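Ticket 3455
Project: Ferovine disassembly benchmark
Component: policy / evaluation
Status: Open
Priority: Normal
Opened: February 11, 2020
Reporter: Adwoa Issahaku

Summary
Success rate on the memory insertion subtask drops after the switch to the Mollinard contact model. Removal subtask unaffected. Need to know whether the regression is in the learned policy or in the scoring before the numbers go in the results table.

Environment
Controller build: Aryee, February branch, no local patches
Policy checkpoint: the one trained on 294 demonstrations
Force threshold for "seated": unchanged from the January runs
Fixture plate: same print as before, bolted in the same position
Workpiece: desktop tower, side panel off, lying flat

Expected
Insertion success within noise of the previous contact model. The Fondetti baseline (scripted, no learning) should not move at all between the two, as it does not use the contact model.

Observed
The scripted baseline moved too. It lost less than the learned policy, but it moved in the same direction on the same slots. That makes a pure policy regression unlikely. Failures are nearly all of one kind: module arrives over the slot, tilts on first contact, force rises on one end only, controller reports "seated" and opens the gripper. The scorer then checks both ends and marks the trial failed. So the controller and the scorer disagree about what seated means, and they have probably always disagreed. The old contact model was stiff enough to hide it.

Log

Entry 1
Replayed the stored wrist force traces from the failed trials. The threshold is crossed in every one. No dropped packets, no clock offset between the arm and the force log.

Entry 2
Re-zeroed the force sensor with the gripper open and again with a module held. The difference matches the weight of the module. Sensor ruled out.

Entry 3
Checked the gripper finger pads. Some wear on the inner face of one pad. Swapped both pads and reran a short block. Same failure mode, no visible change in rate. Old pads kept in the drawer with the ticket number on the bag.

Entry 4
Measured the pose error at grasp. Modules picked from the holders on the plate come up with a small rotation about the long axis of the gripper. The rotation is repeatable per holder. The worst holder gives about 2 degrees. The Mollinard model lets the wrist comply with this where the old one fought it, so the module goes in crooked.

Entry 5
Disabled compliance about that one axis and left the rest on. Scripted baseline recovered to its January rate. Learned policy recovered partly. The remaining gap may be real, as the policy was trained with compliance on and may be using it during the approach.

Entry 6
Set up for the per-holder block. Order of holders randomized from a seed file, seed committed with the config. The tower stays put between trials. Only the module is moved back by the operator, and the operator does not see which controller variant is running. 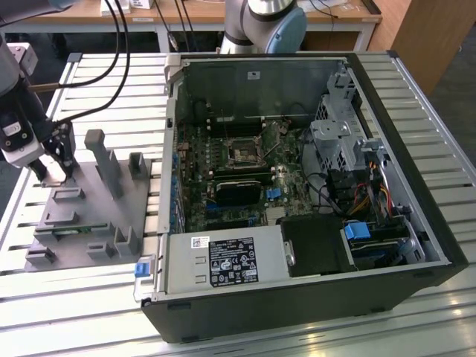

Entry 7
Per-holder block stopped early. Randomization script was reading the holder list from the old config and never selected the last entry. Fixed in the config loader and the partial block discarded. None of those trials are to be pooled with the rerun.

Comment on entry 5, Adwoa Issahaku: I would not call it a recovery until the scorer is fixed. If the controller stops on a one-ended force and the scorer wants both ends, then turning off compliance only makes the two agree more often. Can we log the end-to-end tilt at release and report it next to the success rate? Then a reader can move the cutoff and see what happens to the ranking.

Entry 8
Agreed. Tilt at release is now written to the trial record. It is computed from the arm pose, so it assumes the module has not slipped in the fingers. A slip check would need a second measurement after release, and we do not have one in the pipeline yet.

Entry 9
Reran the January trials through the new scorer offline. Tilt can be recovered for all of them except one block of 5, where the pose log was truncated. Those are marked missing in the table and left out of the rate.

Open items
1. Rerun the per-holder block with the fixed loader, both contact models, both controllers.
2. Change the controller's seated condition to require force balance across the module. Keep the old condition behind a flag for comparison.
3. Decide whether to retrain with the one axis locked or report the checkpoint as is. Retraining changes what the comparison measures, so both may have to be reported.
4. Correct the methods text. It currently says success is judged by the controller, and that has not been true since the scorer was added.

Blocked by: item 1
Do not merge the results table until item 2 has been reviewed.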